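Search this site
Type and press enter

Workshop and kitchen tips: recording small jobs at home with the hand grippers

I've been recording household jobs for the Zindorgate collection since last April, mostly on a bed or the kitchen worktop, and I keep being asked how I get through so many in an evening. I've sent in 846 takes now (676 accepted, the rest I'd rather not discuss) and most of what follows I learned from the rejected ones. Take what's useful!

Setting up

1. Lay a cloth down first. Beads and bangles skate about on a bare table, and you'll spend half the evening on the floor with a torch. I love a patterned one. Floor Van der Linden, who checks our takes, is happy with busy backgrounds as long as they change now and then, so swap the cloth every 16 takes or so.

2. Put the tray near you and the things you're picking up further away. It sounds backwards, but you'll be reaching forward and drawing back, and if the tray sits at the far side you end up dragging your sleeve over everything.

3. Start with the jaws open and both grippers already in view. Hold still for 2 seconds, then go. I used to come swooping in from nowhere and Floor sent the whole lot back.

4. For jewellery, use a shallow metal tray with a bit of a rim. I line the bracelets up in two rows of three, all different colours, and don't fuss over the gaps. A couple of them touching is good practice for the learner – it has to work out where one stops and the next begins.
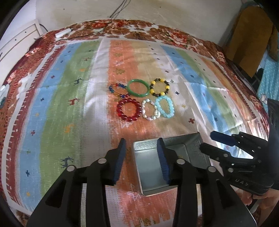
5. Pick beaded bracelets up by pinching one side of the loop, never straight across the middle. Stretchy ones go long and thin if you press down on them, and then ping! A stiff bangle wants a light squeeze on the rim.

6. One hand steadies the tray, the other carries. Swap hands halfway through the session, or the system will think everybody on earth is left-handed like me.

When it goes wrong

If you drop something, leave the recording running and pick it up again. Wai-kit Wu at Clostside says a fumble with a recovery is worth keeping, but a fumble where you stop and swear isn't much use to him.

Wipe the finger pads with a barely damp cloth between sessions. Biscuit crumbs are the worst – ask me how I know.

Next time: folding tea towels, which I'm still dreadful at.

We use cookies to remember your settings. Accept / Manage

Contact | © Storudness Home Tips | Back to top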